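Midham FC: Mujić out?

Forum > First Team > Matchday talk
Page 1 of 1

northbank_lou
Wednesday, 9:14 pm
Ok who else just got in from that. 3-0 at home to Clirklow. CLIRKLOW. Bottom of the table, two wins since April, and we made them look like a cup side. Mujić has to go. Sorry, had enough. No shape, no plan, Stojanović stuck out wide again touching the ball once every 20 minutes.

tallpaul_row_f
9:21 pm
Left at 60 mins. First time I've ever done that. My grandad started coming in 1949 and I could feel him tutting at me on the stairs.

condano_kid
9:26 pm
You want him out after ONE bad night? We were fifth two weeks ago. Calm down

northbank_lou
9:31 pm
One bad night? Four games without a goal. Four. And fifth was with a game more played than everybody around us so dont give me fifth.

condano_kid
9:40 pm
Yeah and who's been out for those four games. Stan. Take the best midfielder out of any team in this league and see how they do. He's back in training, give it till the Condano game.

Setpiece Sue
9:52 pm
Stan being hurt doesn't explain the corners. Second goal, near post, their guy is all alone. Same goal we gave up at Pavlović. Exact same one. Who is coaching that? Used to be Leka did the set pieces and we hardly conceded from one all year. She moves up to the academy and suddenly it's every man for himself.

tallpaul_row_f
9:58 pm
This. Dragica Leka had them drilled. Bring her back down to the first team, even part time.

goalhanger
10:05 pm
Bring her back as the boss imo

northbank_lou
10:07 pm
I'd take that tomorrow

old_turnstile_4
10:16 pm
Been through this with the last three managers. Bad month, everyone wants blood, new guy comes in, wants his own players, half the squad gets shipped out for nothing, and a year later we're having the same thread with a different name in the title. Mujić has a contract through the end of 2025 season and we do not have the money to pay him to sit home. Kovačević said as much at the fans meeting. If she's running the club on what comes through the gate plus the bar then where's the payoff coming from

Setpiece Sue
10:24 pm
She also said at that same meeting that a striker was coming in. Still waiting on the striker 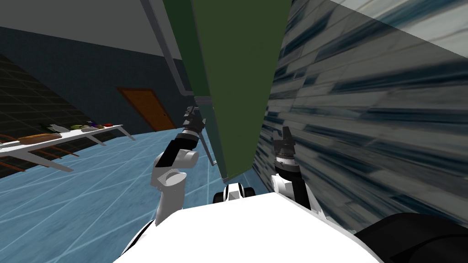
old_turnstile_4
10:33 pm
She said they were looking at a striker. Not the same. Anyway the point stands, you can't spend it twice. Either you pay off the manager or you get a forward on loan, and I know which one I'd rather have.

goalhanger
10:38 pm
Forward on loan who'll get played at left back knowing Mujić

condano_kid
10:41 pm
lol ok that one's fair

condano_kid
10:43 pm
But seriously, Stojanović out wide. What else is he supposed to do? Živko can't play with his back to goal, he got eaten alive up top in preseason. We don't have a number nine. That's not on the manager.

northbank_lou
10:50 pm
So play two up front and let him run off somebody. Play the kid from the reserves. Try ANYTHING. What gets me is it was the same eleven, same shape, same subs at the same time. 60 minutes, off comes the right winger, every single week. Clirklow had it figured out, their bench was laughing

tallpaul_row_f
10:55 pm
Didn't see the sub as mentioned

Setpiece Sue
11:02 pm
Lou is right about the subs tho. And did anyone hear the interview after? "We controlled long periods." Which periods Vasilis. Was it the warm up

old_turnstile_4
11:09 pm
He has to say something. What do you want, him slaughtering the players on local radio? Last one did that and lost the dressing room by Christmas.

northbank_lou
11:15 pm
I want him to say it wasnt good enough and sorry to the people who paid. Thats it. Almost the whole north end had cleared out by the whistle and he walked straight down the tunnel, didn't even look over.

condano_kid
11:19 pm
He did clap the main stand. Saw it myself, I was in row C

northbank_lou
11:20 pm
well we're not in the main stand are we

goalhanger
11:27 pm
Anyone driving to Condano Saturday? Got one seat needed, can chip in for gas. Will not discuss the back four on the way

tallpaul_row_f
11:34 pm
Got room for you, DM me. Leaving from the ground at ten. We're discussing the back four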